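引き出しの動きが重いときの点検と調整
更新日 2024年11月22日（金）
分類 家具の手入れ / 収納家具 / チェスト

木製チェストの引き出しが重い、途中で引っかかる、閉めても前板がそろわない。こうした症状の大半は、部品を交換しなくても調整で直る。本稿では木製の桟で受ける方式（以下、桟式）と、金属レールを用いる方式（以下、レール式）に分けて手順を示す。対象は一般的な据え置きのチェストで、壁に造り付けた収納は含まない。

作業に使った機体はBreltinskaの五段チェスト（桟式）と、Clalonovの三段ローチェスト（レール式、底付け）の二台である。寸法を示す箇所は前者の実測値による。引き出し箱の外幅406mm、奥行363mm。他の製品では当然変わるので、数値は測り方の例として読んでほしい。

用意するもの
・プラスドライバー（ねじ頭に合う番手）
・水準器
・直角定規または差し金
・金尺
・紙やすり（中目と細目）、当て木
・固形ろう（無色のろうそくで可）
・木工用接着剤、つまようじまたは竹串
・薄い樹脂板または硬質の敷板
・乾いた布、刷毛、掃除機の細ノズル
・マスキングテープ、鉛筆

潤滑スプレーは桟式には使わない。油分が木に染み、ほこりを抱き込んで後の処置が面倒になる。レール式でも、使ってよい種類は取扱説明書に従う。

1　切り分け

最初に中身を抜く。中身が入った状態で重さを判断しても、摩擦なのか荷重なのか区別できない。衣類であれば段ごとにまとめて床の敷物の上に移し、戻すときに段を取り違えないよう、引き出しの裏側に鉛筆で段の番号を書いておく。五段チェストでは見た目が同じでも各段の削り合わせが異なることがあり、入れ替えると途端に渋くなる。

空にした引き出しを一段ずつ出し入れし、次のどれに当たるかを見る。

(a) 全行程で一様に重い
(b) 特定の位置で引っかかる
(c) 片側だけ先に進み、斜めになって止まる
(d) 閉じたときに前板の上下または左右の隙間がそろわない
(e) 底板が下がり、下の段の中身に触れる

(a)は摺動面の汚れか乾き、または湿気による木部の膨らみ。(b)は異物、ねじの頭の浮き、桟のささくれ。(c)は桟またはレールの左右の高さ違いか、片寄った引き方。(d)は本体のねじれ。(e)は底板の抜けか反り。複数が重なっている場合は(d)から先に処置する。本体がねじれたまま桟を削ると、水平に直したときに今度は緩くなる。 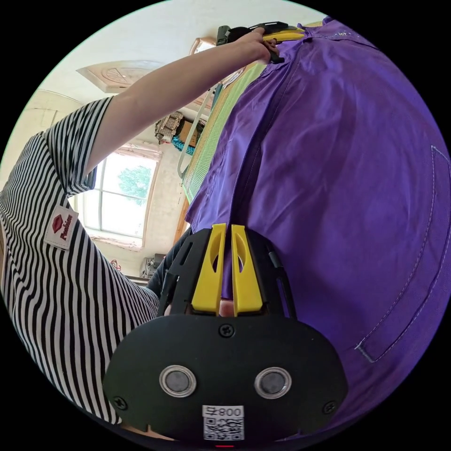

判定に迷う場合は、引き出しを完全に抜き、一つ上か下の段の開口に差してみる。症状が引き出し側について回れば箱の問題、開口側に残れば本体の問題である。前述のとおり相性があるので、差し替えは確認だけにとどめ、元に戻す。

2　本体の水平とねじれ

水準器は天板の中央ではなく、前縁と両側縁の三か所に当てる。天板は長年の荷重で中央が下がることがあり、中央の値だけでは本体の傾きを読めない。

畳や厚手のカーペットの上では、前脚側と後脚側の沈み方が違う。壁際は畳寄せや幅木の影響で沈みにくく、手前だけが沈むことが多い。この状態では天板がわずかに前に倒れ、引き出しが自然に開いてくるか、開けるときは軽く閉めるときは重いという左右対称の症状になる。前脚の下に敷板を挟んで直す。

敷板は紙を折ったものでは代用しない。紙は荷重と湿気でつぶれ、しばらくすると元に戻る。樹脂板がなければ薄い合板の端材でよい。脚の接地面より一回り大きく切り、角は落としておく。

ねじれは対角で見る。引き出しを全段抜き、開口の対角線の長さを二方向測る。差がなければ開口は直角である。差がある場合、まず敷板で四隅の高さを調整し、再度測る。Breltinskaの機体では最上段の開口で対角の差が5mmあった。左前脚の下に敷板を入れたところ差はなくなり、(d)の症状はそこで消えた。桟は一切削っていない。

四隅の調整で差が消えない場合は背板を疑う。背板は本体の直角を保つ部材で、釘やステープルが抜けると全体が平行四辺形に歪む。本体を壁から離し、背板の周囲を押してみて浮く箇所があれば、直角を出した状態で打ち直すか、短い木ねじに替える。壁から離すときは引き出しを抜いて軽くし、脚を引きずらない。細い脚は横方向の力に弱く、取り付け部の木ねじごと抜けることがある。

転倒防止金具を付けている場合は、作業前に外し、作業後に必ず戻す。水平を直すと天板の高さが変わるため、金具の穴が元の位置に合わないことがある。無理に引き寄せて締めると本体を再びねじるので、金具側の長穴で吸収するか、穴をあけ直す。

3　桟式の調整

3-1　清掃
桟の上面、側板の内面、引き出し箱の下端を順に掃除する。細ノズルでほこりを吸い、刷毛で隅を掻き出し、乾いた布で拭く。水拭きはしない。古いろうが黒く固まっている場合は、竹べらか使い終えたカードの縁で削ぎ落とす。金属のへらは桟の角を欠くので避ける。

3-2　当たりの確認
引き出し箱の側面と下端に、鉛筆を寝かせて薄く塗る。そのまま数回出し入れし、抜いて見る。鉛筆が擦れて光っている箇所が当たりである。逆に、桟の側に鉛筆の粉が移った位置も確認しておく。両者の位置が対応していれば、削るべきなのは箱の側である。桟は全行程で働く部材なので、先に手を付けない。

3-3　研磨
紙やすりは必ず当て木に巻く。指で直接押さえると面が波打つ。中目で当たりの箇所を数往復、細目で仕上げ、差し込んで確かめる。これを繰り返す。一度に削りすぎると戻せない。湿度の高い季節に合わせて削ると、乾燥する時期に隙間が大きくなる。梅雨から夏にかけて重くなっただけの引き出しは、削らずに乾く時期まで待つほうがよい。

削った面は木地が出るため、ここから湿気を吸う。気になる場合は無色のろうを塗り込み、布で延ばして蓋とする。塗装で仕上げると膜の厚みだけまた当たる。

3-4　ろう引き
固形ろうを桟の上面と箱の下端に塗る。塗る量は、指でなぞって滑りを感じる程度で足りる。白く盛り上がるほど塗ると、削れたかすが奥に溜まり、閉まりきらない原因になる。塗った後に出し入れを繰り返し、余分を拭き取る。

色付きのろうや香料入りのろうは使わない。衣類に移る。

3-5　すり減った桟
古いチェストでは、桟の手前側が溝状に減っていることがある。出し入れのたびに箱の荷重がかかる位置なので、減り方は手前に偏る。減りが浅ければ、家具用の滑りテープを上面に貼って高さを戻す。貼る前に脱脂し、端は桟の前縁から少し控えた位置で止める。前縁まで貼ると、引き出しの下端が引っかけてめくり上げる。

減りが深いときは桟を外して裏返す。接着されておらず、ねじだけで留まっている構造ならこれが最も簡単で、未使用の面が上に来る。Breltinskaの桟はねじ留めで、最下段の右側だけ裏返した。
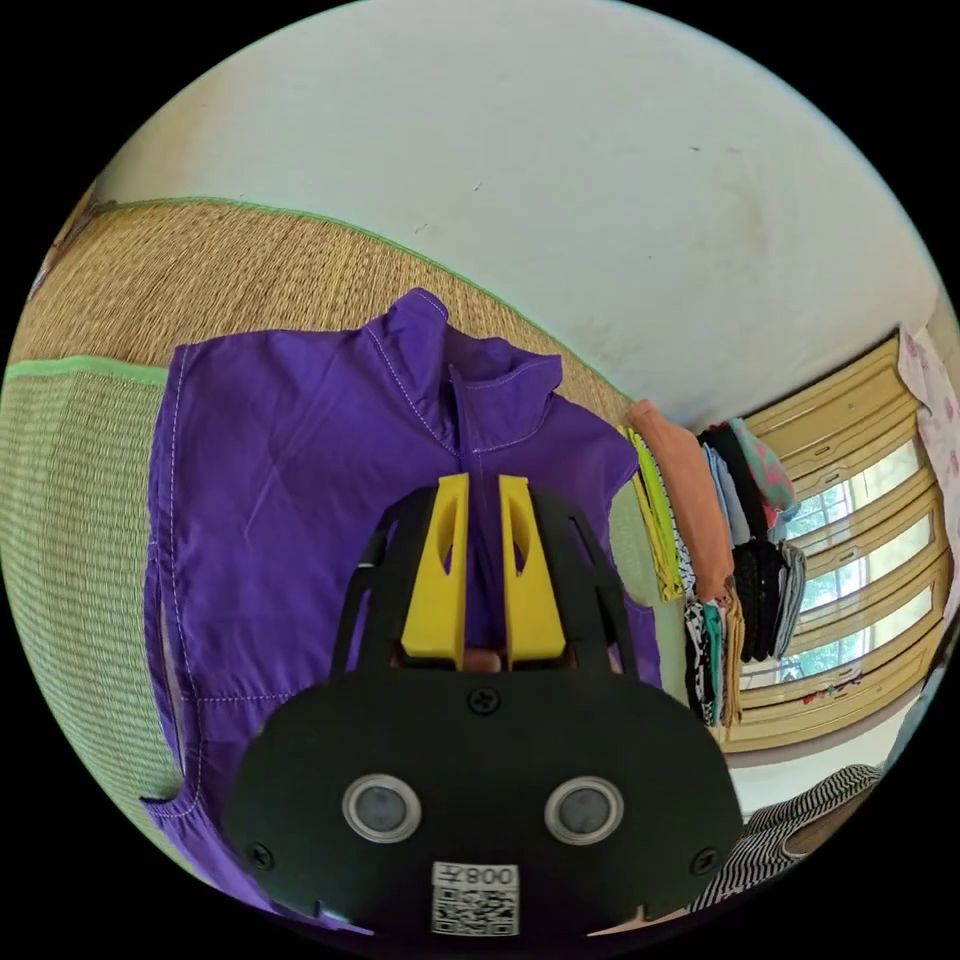
裏返した場合、元のねじ穴がそのまま使えるとは限らない。穴の位置が上下対称でなければ高さが変わる。外す前に桟の上端の線を側板に鉛筆で引いておき、その線に合わせて固定する。左右の高さは、開口の下端から金尺で測って合わせる。前と奥の二点で測ること。一点だけでは桟の傾きが分からない。

3-6　緩んだねじ穴
桟のねじが空回りする場合は、つまようじに木工用接着剤を付けて穴に詰め、面より出た部分を切り落とす。硬化後に細い下穴をあけ、ねじを戻す。太いねじに替える方法もあるが、側板が薄いと外側に割れが出る。側板の厚みより長いねじを使わないことは言うまでもない。

4　レール式の調整

4-1　外し方
底付けのローラーレールは、いっぱいまで引いてから前を持ち上げると抜ける。側面付けのボールレールは、左右のレバーを操作して抜く。レバーは左右で向きが逆になっている製品が多い。固いからといってこじらない。奥行いっぱいに引けていないだけのことがある。

4-2　清掃
レールの溝に溜まった糸くずを取る。衣類の収納では、ローラーの軸に繊維が巻き付いて回転が止まっていることが多い。ピンセットで端をつまみ、回しながら抜く。はさみを差し込むとローラーの縁を傷め、以後その傷で音が出る。

ボールレールの古いグリスが黒くなっている場合は布で拭き取る。拭いた後に何を塗るかは製品による。無給油の指定があれば塗らない。

4-3　位置の調整
取付穴が長穴になっているレールは、縦の長穴で上下、横の長穴で前後を動かせる。緩めるのは半回転まで。完全に抜くと基準が失われる。左右のレールの前端は、側板の前縁から同じ距離にそろえる。Clalonovの機体では左が6mm前に出ており、閉じたときに前板の左側だけが浮いていた。横の長穴で戻し、締めた。

前板そのものの位置を動かせる構造もある。箱の内側から前板を留めているねじを緩め、隙間をそろえてから締め直す。隙間を保つには、同じ厚みの厚紙を前板と本体の間に挟んでおくと手がぶれない。仮締めの状態で一度閉め、正面から見て上下の段とそろっていることを確認してから本締めする。

4-4　交換の判断
ボールが脱落したもの、レールの縁が開いたものは調整で直らない。交換品は全長、幅、厚み、耐荷重の四点を合わせる。全長は閉じた状態で測る。Kadlecの補修用レールのように取付穴の位置が複数用意されたものは合わせやすいが、それでも元の穴と完全には一致しない。左右を同時に替え、片側だけ新品にしない。

5　底板の下がり

薄い底板は、箱の側板の溝に差し込まれ、後端を後板の下面に釘またはねじで留めてあるのが一般的である。下がる原因は、後端の留めが抜けたか、底板自体が反ったかのどちらかである。

留めが抜けた場合は、箱を裏返して底板を溝の奥まで押し込み、後端を打ち直す。反った場合は、反りを逆にして差し直すと使えることがある。裏表の仕上げが異なる底板では見た目を諦めることになる。

中央の垂れには、箱の裏側に前後方向の補強桟を一本渡す。前板の裏と後板の間に正確に収まる長さに切り、底板には接着剤を使わず、両端だけを留める。底板は湿度で動くため、全面を固定すると別の場所が割れる。補強桟の厚みは、下の段の上端との隙間を測ってから決める。隙間がほとんどない構造では、底板を厚いものに替えるしかない。Buvicoの組立チェスト用の底板セットは後板側の溝がない箱には合わないので、購入前に溝の有無を見る。

6　詰め方

調整が済んでも、詰め方が悪ければ再発する。耐荷重は段ごとに指定されており、総量だけ守っても意味がない。重い衣類は下段、軽いものは上段。左右の偏りも避ける。取っ手が二つある幅広の引き出しは、両方を持って引く。片方だけで引き続けると、桟の片側が先に減る。

衣類を立てて詰める場合、高さは箱の側板の上端を越えないようにする。越えた布が上の段の底板に擦れ、奥へ押しやられて後板の外に落ちる。閉まりきらないという相談のうち、かなりのものが奥に落ちた衣類である。削る前に引き出しを抜いて奥を見る。

防虫剤の容器は箱の隅に寄せ、衣類の上に載せる場合も側板の上端より低くなるよう位置を選ぶ。樹脂製の容器を桟に落とすと、砕けた破片が(b)の原因になる。

7　点検の間隔

年二回、衣替えで中身を抜くときに行うのが手間が少ない。見る項目は次のとおり。

・天板三か所の水平
・最上段の開口の対角
・桟またはレールのねじの緩み
・ろうの残り
・底板後端の留め
・転倒防止金具の締まり

10月に点検したときの鉛筆の印が桟に残っていれば、次回の当たりの変化が読める。印は消さずに残しておく。日付は引き出しの裏に書く。 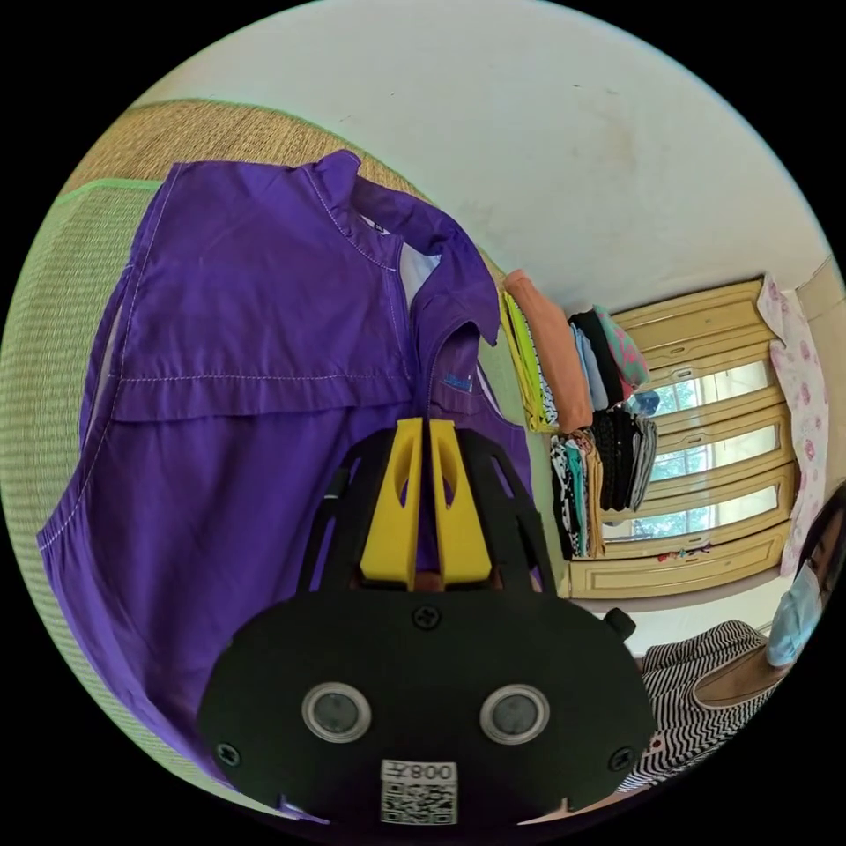
Natália Krajčí：桟式の五段を使っています。3-4のろう引きをしたところ、二段目だけ軽くなりすぎて、上の段を閉めると勝手に少し開いてしまいます。ろうを落としたほうがよいでしょうか。それとも水平を先に見るべきですか。

筆者回答：水平が先です。上の段を閉めたときに下が開くのは、中の空気が押されて隣の段に伝わるためで、気密のよいチェストでは正常な動作です。ただし二段目だけが大きく開くなら、本体が前に倒れている可能性があります。天板の側縁に水準器を当て、前下がりであれば前脚の下に敷板を入れてください。水平で、開く量が指の厚みに満たなければそのままで構いません。ろうを落とすのは最後で、落とす場合も箱の下端の奥側だけにします。

Vlastimil Šindelář：対角の測定について。開口の角に丸みがあり、金尺の端が決まりません。

筆者回答：角から同じ距離の位置にマスキングテープを貼り、四点に印を付けて、印どうしの対角を測ってください。絶対値は不要で、二方向の差だけ分かれば足ります。巻尺を使う場合は、先端の爪の遊びが入るので、一目盛りずらした位置を起点にすると安定します。

Natália Krajčí：前下がりでした。右の前脚に敷板を一枚入れたら開かなくなりました。ろうはそのままにしてあります。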